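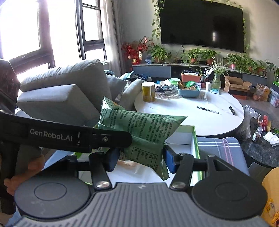 Drernadstead, May

# How to Set Up a Snack Box for the Living Room (and Keep It Tidy)

If your household is anything like mine, snacks arrive in one big shopping bag and then spread out over every flat surface you own. A packet of crackers ends up on the windowsill, two more slide down behind the sofa cushions, and somebody finds a bag of seaweed chips in March that was bought for New Year. I've been keeping a single open snack box in our living room for quite a while now, and friends who visit keep asking me how it works, so I've finally sat down with a cup of tea to write it all out properly.

It takes me around 20 minutes, mostly because I stop to read the packets.

## What you'll need

- One sturdy open box, about as deep as your tallest bag laid on its side
- A pen or marker
- A small tray or a second, smaller box
- A few clear plastic bags
- Your snacks, all of them, including the ones in your coat pocket

## Step 1: Pick the box

Go for a box with straight walls that holds its shape when you lift it from one side. A light-colored inside is a real help, as crumbs and tiny packets show up against it right away. Shoe boxes are a bit shallow, I find, and the big shipping cartons swallow everything. My sister-in-law, Luana Moura, uses an old gift box from Itura with the lid tucked underneath, and it has lasted her through two house moves!

Wipe the inside with a dry cloth before you start. If you do use a damp one, let the box air out for an hour or so.

## Step 2: Clear yourself a place to work

I like to do this sitting down, with the box beside me on the sofa and the coffee table within reach. If there's laundry waiting on the sofa (there often is at our house), push it down to the far end and deal with it afterward. Daylight is best for reading those faint little date stamps, so mid-morning by the window suits me very well.

## Step 3: Check every packet

Pick up each bag and look at both ends. The seals should be flat and closed all the way across. Then find the date, which on imported snacks can be hiding almost anywhere — along the crimp, on the back panel, sometimes under a fold. Keep in mind that some places write the year first and some write the day first, so look for a packing date as well before you throw anything out.

Make one group for snacks to eat soon and another for those that will keep. Anything already open gets folded down, slipped into a clear bag and put with the first group.

## Step 4: Fill the box 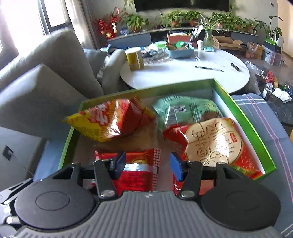 Large bags go in first, and they go around the sides. Stand them up or lean them against the back wall, with the front of the packet facing you so you can tell what it is without digging. A cracker bag with a big picture on it, like the red one on the right, is easy to spot even for a child who can't read the name yet. After that, lay the smaller packets in the front where a hand naturally reaches. Don't press anything down; crackers and puffs need a little air around them or you'll be eating them with a spoon.

The "eat soon" packets belong at the front and on top. I write the month on each of mine with a marker, nice and large. If you have more snacks than the box will hold, put the extras away in a cupboard and top up later. An overfull box is the quickest way back to crackers on the windowsill.

## Step 5: Give the odds and ends their own tray

Single candies, tea bags, sauce sachets and the like will sink to the bottom of any box. A small tray on the table keeps them together, and guests seem to feel freer helping themselves from a tray. Leen Sfeir, my old neighbor in Gestdale, lines hers with a paper napkin and just swaps it for a clean one when it gets sticky.

## Keeping it going

- Set the box out of direct sun in the afternoon, especially if there's chocolate in it.
- Every 2 weeks or so, take everything out and shake the crumbs into the sink.
- When you bring new snacks home, lift the old ones up and slide the new ones underneath.
- Throw away empty wrappers as you find them. The children will tell you they were just about to.

If you have a dog or a determined cat, choose a box with a lid, and please keep anything with raisins or chocolate up high.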